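Home | Guides | Sinks | Parts | Contact

Trirstead Basin Guide, Section 4: Trying the Layout on a Table
Reading time: 2 minutes

The box insert says any sturdy surface will do. I doubt it. Use a table that doesn't rock, and do this before you cut anything.

1. Set the basin on the tabletop with the drain facing up.
2. Put the faucet behind it, where you think you want it.
3. Add what you'll keep by the sink: soap pump, small bottles, a measuring cup. 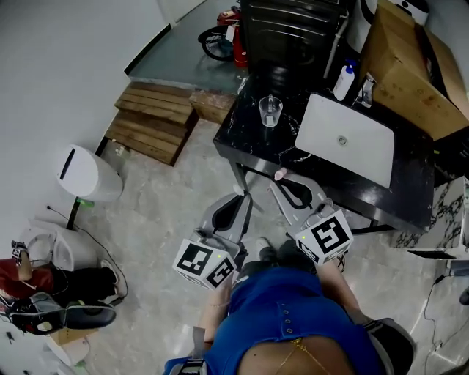 Fig. 8. Basin on the table, faucet and pump bottle at the back.

4. Reach for the pump as if your hands were soapy. If you knock the faucet, move one of them.

Note: Fluvik calls its sealant "instant." Vicente Vergara waited over 4 hours on his and it still took a thumbprint. Leave it overnight.

Caution: A loose basin slides on a smooth top. The rubber dots supplied don't help much.

Questions: Uriel Farías, Trirstead parts desk, ext. 576 | © Trirstead | Back to top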